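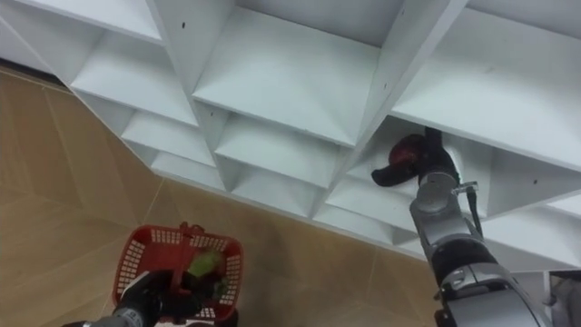 View from the head camera, shelf task, right gripper in the cubby, left gripper with the basket.

Friday, Trulis bench notebook

Present: me (Ilze), Wulan on the controllers, Ákos in the afternoon only.

Today we continued with the shelf and basket task. The robot holds the red basket with the left hand, and the right hand works at the white shelves. Wulan teleoperates, I watch the head camera picture and the log. The target for this task is 80 good demonstrations before the end of January. We are not there yet.

Morning. Calibration of the right wrist took longer than I wanted. The controller and the gripper did not agree on the rotation, a small offset, maybe not important on a table but very important inside a cubby where the upper panel is so close. Kristaps had changed the zero position on the leader side and did not write it in this notebook. Please write such things here, also when they are small. I put the old value back and saved his in a separate file with his name.

Then the first demonstrations. The difficult moment is always the same one. When the gripper comes to the red and black item from below, it has only a little space under the shelf panel. If Wulan lifts first and pulls after, the item pushes against the panel and the current in the wrist goes up. If she pulls first, it comes out but the black part, the soft one, drags on the edge. She tried both ways and prefers to close, lower a little, and then pull in one straight line. I asked her to do it only in this way from now on, so the policy does not learn two different habits and mix them. We had this problem in the Salinas set last year and I do not wish to repeat it.

Thrown away: 5 demonstrations. In 2 of them the basket hand was drifting down during the reach, because Wulan looks at the right hand and forgets the left one (she says this herself). In the others the gripper touched the upright before it entered. They would possibly be useful as recovery examples, but Vija wants a clean set first and recovery later, in its own folder. I agree with her.

About the basket. Holding it by the handle is good for the operator, but the handle and the fingers hide a part of the inside from the head camera. With the green thing already in the basket I could see that it is there, but I could not say well how much place is left beside it. For a person this is no problem. For the policy I am not so sure. Proposal: before the release, the operator turns the left wrist a little outward so that the opening looks more to the camera. Wulan tried this and it costs her some time, but the picture is clearly better. To be discussed with Vija.

The thin black line at the right wrist hangs close to the work. I did not see it catch on anything today. I would still like it to be tied nearer to the arm before the lower row, because there the wrist must turn more. Ákos will look.

Shelf position. The unit must stay where it is until the set is finished! On the floor we have the tile seams, and I use them as reference, but this is not precise. Tape on the tiles is better. Ákos asked whether we should move the unit on purpose between demonstrations, for variety. Yes, but later, and with the position written down each time.

Afternoon. Ákos took the controllers for the first time on this task. He is faster than Wulan and less smooth. His reaches have a short stop before the cubby, where he is thinking, and this stop is visible in the log as a flat piece of 1,150 samples in the worst one. I kept them but marked with his initials. He should practise without recording on Monday and look at two of Wulan's replays before.

Kristaps sent the new filter for the gripper signal from the Grodcombe branch. Not tested. I do not want to change the filter in the middle of a set.

To do:
- tie the line at the right wrist (Ákos)
- tape for the shelf corners
- ask Vija about the left wrist turn before release
- Kristaps: write the new zero value here, with the reason
- copy today's logs to the Grurnier disk, the local one is nearly full
- bottom row: not started, first check if the elbow comes free of the floor

Left controller battery was low at the end, it is on the charger.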